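Brigitta Imhof had been up since five when I reached her, and she was on her second pot of coffee and very ready to talk. She runs the data side of a small shop called Carwood, which builds sorting and packing cells for laundries and mail-order warehouses, and for most of this year she has been living with the Volico hand kit, a pair of grippers you hold in your own two hands and use to show a robot how a job is done. I had written to ask if she would give me half an hour on what it's like to own one. We talked for well over two hours, and I don't regret a minute of it.

I should say that I came to the subject with a bit of a grudge. I spent a good part of my working life teaching arms with a pendant, point by point, and I have sat through a lot of sales talks promising that all of that was over. So my first question to her was a rude one. Did she buy the kit because it was good, or because it was cheap?

She laughed at that, and said it was a fair thing to ask.

“It was cheap compared with what we had been doing,” she said. “We'd been renting a two-arm teleoperation rig by the month, and I loved it, I really did, but it took up the whole corner of the shop and one person had to stay with it all day long. The pair of grippers comes in a case you can carry on a train. When they quoted us 3,146 for the set, with the straps and the cables and a year of the software, I went back and read the mail a second time to see what was missing.”

And was anything missing?

“Oh, sure. The stand. The spare finger pads. Any kind of a decent manual.”

The kit arrived in January, and she put off opening it for a week, the way you do with a thing you've spent the company's money on. What followed, by her telling, was a fairly rough start. The software wanted a newer laptop than the one she had. One of the cables was bad right out of the box and had to be swapped (the supplier, Chege, was quick about it and didn't argue). And then there was the matter of learning to use the things, which she thinks buyers tend to wave away.

“You pick them up and you think, well, I've used barbecue tongs, I know how to do this,” she said. “And for the first hour you're quite proud of yourself! Then you play the recordings back, and you see that you've been leaning, and twisting, and hurrying, and doing a funny little shake at the end of every grasp. All of that goes into the data. The robot would learn my funny little shake.”

Her advice to a new owner is to start with one object and stay with it far longer than feels sensible. She began with baskets, and she is still fond of them as a first task, even now that the shop has gone on to towels and shoe boxes and a truly awful business with coat hangers.

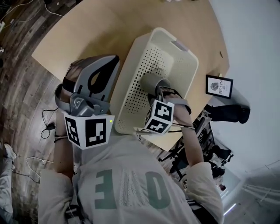
“A basket is honest work for two hands,” she told me. “You have a rim, you have an inside, you can come at it from the top or from the side, and it slides if you're careless. You find out very fast if your left hand and your right hand are on speaking terms.” She has her people do a set of moves with it – reach in, hold the side, turn it, lift it, put it back – and then do the same set again from a different spot at the table, so that the recordings don't all come from one pair of feet planted in one place.

I asked her about the marker cubes, which are the part of the kit I'd heard the most complaining about. Each gripper carries one, printed with the square black-and-white patterns that let the software work out where the hand is and which way it's pointing. They look clumsy in the brochure, and I wondered if they were clumsy in use.

“They are a little bit clumsy,” she admitted. “You bump them. In the first month I bumped them on everything, on the table, on each other, on my own elbow. But I'd still take a cube over the systems where you have to mount things all over the ceiling, because I can set up in any room with a table in it and be recording before my coffee's cold. What you must do is keep the faces clean and watch for glare. We lost a whole afternoon once to a sunny window, and I was so cross with myself, because the manual does mention it, on the one page of the manual that's any good.”

The wrist straps came up next, and here she got quite lively. The straps that shipped with her set were, in her words, made for a man with forearms like fence posts. She sewed a tuck into hers and has been asking for a smaller size since the spring. With the strap snug, she says, the weight sits along the arm and you can work for a good while. With the strap loose, it all ends up in the thumb, and you'll be sorry by lunch.

How long is a good while? She holds her people to 63 minutes a session, which struck me as an oddly exact figure, and she explained that it's an hour plus the three minutes it takes to check the tracking at the start. After that they stop, put the grippers down and go and do something else. In the early days she let a very keen young man go on for most of a day, and nearly everything he recorded after lunch had to be thrown out.

“Tired hands make sloppy pictures,” she said. “I'd pay for two good hours over six bad ones any day of the week.”

We talked for a long time about numbers, as people in this line always do. Carwood needed over 600 clean recordings before the basket job behaved itself on their own arms, and the folded-towel job has taken 2,000 so far and still goes wrong with anything fluffy. She was careful to say that these are her figures for her shop, with her lighting and her tables, and that another buyer might do better or worse. She keeps a paper notebook alongside the software, with the object, the person, the room and a word or two about how it went, and she says she has been rescued by that notebook more often than by any feature in the program.

The software, I gather, is the weak half of the bargain. It records reliably enough, but the review screen is slow, the export takes ages, and there is no easy way to trim the dull seconds off the front of a take. An update was promised for the summer, and it did come out, on 15th July, and it fixed the export and broke the audio cues. She uses those cues constantly – a short beep when a recording starts and a longer one when it ends – and for several days the whole shop was shouting “Go!” and “Stop!” across the table at each other instead.

Would she buy it again, knowing what she knows? She took her time over that one. She told me about a rival set from Tenalach that she'd had on loan for two weeks, lighter in the hand and with a much nicer trigger, but with soft pads that wore through before the loan was up. She told me about the teleoperation rig again, rather wistfully. And then she came back around to the kit.

“I would buy it again,” she said. “I'd buy two sets, so that I wasn't always waiting for the one. And I would spend the first week just practicing, with the recording turned off, because you can't learn to move well and worry about the data at the same time. I wish somebody had made me do that.”

What she wants most from the next version is a camera view that's easier to judge while you work. The lens sits close to the fingers and takes in a very wide sweep of the room, so you have to get used to how much the edges bend, and it's hard at first to tell from the little preview if your other hand is where you'd like it to be.
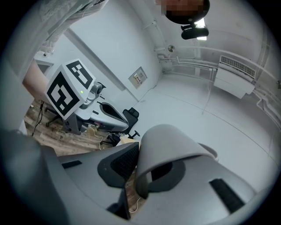

Imhof's own operators don't entirely agree with her on this point, and one of them leaned in to the call to say so. The preview was fine, he said, and the trouble was that people looked at it at all. He had taped a piece of card over his part of the laptop screen in the second week and his takes had gotten better the same day. You should look at the thing you're picking up, he said, the way you would at home in your kitchen, and check the picture afterward.

“He's probably right,” she said, once he'd gone off again. “But I'm the one who has to sit and go through it all in the evening, so I like to peek.”

I asked what was next on the table, and she groaned and said fitted sheets. They have put them off twice already. She has ordered fresh finger pads and a second laptop, and she's clearing a bigger room for it, and she has promised to write and let me know how the corners go.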